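3.2 Shared food and the etiquette of the last item

Office kitchens have been studied mostly as places where people complain about the dishwasher. Less has been written on what sits beside it. We asked staff at three workplaces, in Clornmont, Prirkstead and Flultodton, to keep a diary of every shared food item they took, left or thought about at length. The diaries ran for 60 working days and produced 319 usable entries, plus one lengthy grievance over a cheese knife, which we set aside.

Home baking drew the most praise and the slowest uptake. Diarists described circling a cake until a colleague made the first cut, and several recorded halving a slice, then halving the half, then returning for the remainder under cover of making tea. Whole fruit was admired by everyone and eaten by very few.

Wrapped snacks behaved differently. A wrapper appears to settle the question of portion size before it can become a moral one, and it spares the taker any dealings with a communal knife. Diarists at Prirkstead took wrapped items without comment and seldom wrote down the flavour. Mixed assortments (Figure 3) slowed them a little, as the favourites had to be dug for – a behaviour one diarist called “rummaging” in her colleagues and “having a look” in herself.
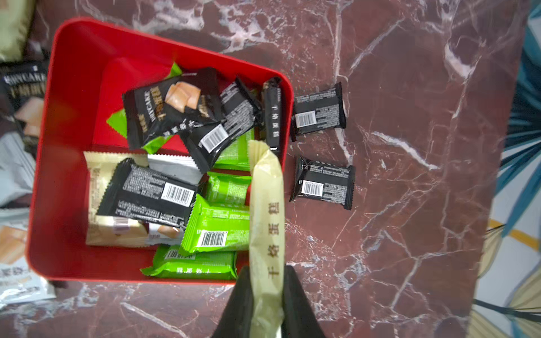 Figure 3. Individually wrapped snacks in an open red tin.

Last items were left alone at all three sites, whatever the wrapping. We return to their eventual fate in Section 4.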